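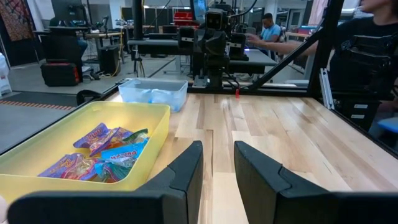 Snack bins again, and this is the long version, so get a coffee. The Flarosport kids are back in September and every year we tell ourselves the candy will be sorted before the first practice and every year it's shopping bags under the counter until Halloween. Not this time. We have bins. Gummies and the other small bags go in the yellow plastic one, purple bags and green bags and that bright blue one all in together, no need to separate by flavor. Clear ones are for anything we have a lot of. That's the entire system and it fits on an index card, which I will write as soon as I find the index cards.

For anyone new: Tiveck is us, Gikby is the hall, Katsaros is where the snacks get bought. The order is number 807 if you're picking up. They will ask for it. They asked me for it twice and then a third time at the loading door, so have it on your phone before you leave home.

What goes where

Red candy packets get a clear bin to themselves. They're flat and they slide, so if you stack them in neat piles you get one nice minute and then a landslide. Just drop them in. A heap is fine, a heap is how people take them anyway.

The bars go in the other clear bin, on end, packed tight. I used to lay them flat and the bottom layer got crushed every time someone leaned on the box in the car. Standing up they hold each other in place, and you can see at a glance when you're running low, becuase they start to lean. When they lean, tell somebody. Me, preferably.

Yellow bin is the mixed one. Small bags, the purple and orange packs, gummies, the odd thing in a wrapper that doesn't match anything else. If you are standing there with something in your hand and thinking hard about it — yellow. It isn't worth a conversation.

Drinks are not part of this. Cans don't go in any of the bins. Last spring someone put sodas on top of the bars and we had flat bars and one sticky bin, and I spent an evening at the sink with a bottle brush. Cans stay upright by the wall in the cardboard tray they came in, and that goes for half-full trays too.

Order of work

Big stuff first. Open one multipack, empty it, flatten the wrapper, then open the next. I know it's faster to rip everything open at once. It's also how we ended up with a snowdrift of plastic and two unopened packs thrown out with the trash. So one at a time please.

Bins at the back of the table, in a row, yellow in the middle. Work toward yourself. Things still to be sorted stay at the front, things that are done go to the back, and don't let the two mix. When you get called away halfway through (you will), leave it as is, and whoever comes next can see what's left without asking.

Check dates as they go in. Not every single bag, just look at the outer pack before you open it. Anything that runs out before the end of the season goes on top so it gets eaten first. Anything already past it goes in the trash, I don't care how good it looks. Torn bags too.
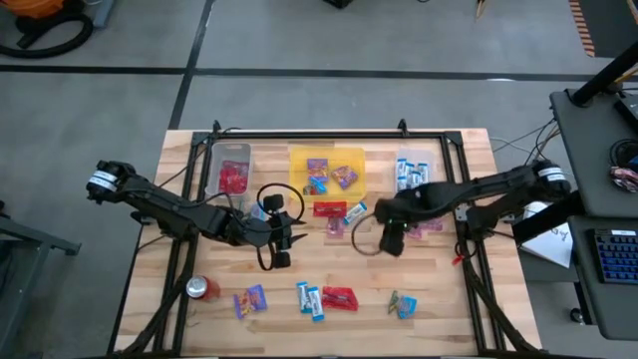 Evdokia Nikolaidis wrote back to last month's item to say that she likes the bins but wants the bars moved away from the mixed ones altogether, next shelf over at least. Her point was that kids go for the yellow bin first, dig around with both arms and knock whatever is beside it, and the bars end up on the floor and get stepped on. She also asked whether we could keep nuts out of the mixed bin completely, and whether anyone had thought about a lid, and she said the old cookie tins worked perfectly well and she would like that noted.

Noted. Taking these in turn.

Bars on the next shelf, yes, once we're set up in the hall. While we're sorting they stay in the row with everything else, it saves walking. After that they can go wherever they're safest from elbows. Thank you, should have thought of it.

Nuts, yes, and it's not only the mixed bin. Nothing with nuts in any of the bins at all. Read the back of the pack before you buy. If something slips through, hand it to an adult to take home, don't put it aside "for later". There is no later shelf.

Lids. The clear bins have lids somewhere, I've seen them. They might be in the cupboard under the stage with the cones. If you find them, bring them up, and wipe them first, that cupboard is filthy. The yellow one has no lid I know of. A dish towel will do.

The cookie tins went rusty along the bottom. Sorry, I know they were loved.

How much

One thing per kid per practice. Two on match days. We had over 20 kids at the last one and the red packets were gone before the second half even started, with the late group standing there looking at an empty bin. So hold some back. Fill each bin about halfway, keep the rest in the box under the table, top up at the break. It also stops the big ones from walking off with a fistful.

And let them pick. I've had a couple of requests to make up little bags in advance, one of each thing, name on the front. We tried it. It took all evening and then they sat on the floor swapping and left the bags behind.

What we're short of

Bars are good, we're fine for bars. Red candy is good for now. Short on the small bags, mostly gummies, any color. Also need paper towels, a roll of trash bags and a marker that works. If you're going past Katsaros anyway, text me first so we don't get three people buying the same thing, which was June, and we were eating sour worms until the end of July.

Receipts in the envelope on the inside of the kitchen door. Write your name on them. A receipt with no name is just litter, I had a whole stack and had to guess from the handwriting on the back of one.

Setup at the hall

Doors at Gikby open at 3 on practice days. Bins come out of the kitchen after warm-up, not before, otherwise you get no warm-up. Put them at the far end of the long table, away from the kit bags. Someone stands there for the first ten minutes, after that they mostly behave. Wrappers in the trash, and please do one lap of the bleachers before you go, the hall people have been very patient with us and I'd like it to stay that way.

Afterwards: leftovers back in the same bin they came out of. Bars on end. Wipe the yellow one out if anything has leaked, the sugar gets into the corners and goes hard. Damp cloth, then dry it properly before anything goes back in.

Need two more people for the next sorting evening. Takes an hour, less if we don't talk. Reply to this or catch me in the parking lot. And if you've got the kitchen key, please say so, I've asked everone I can think of.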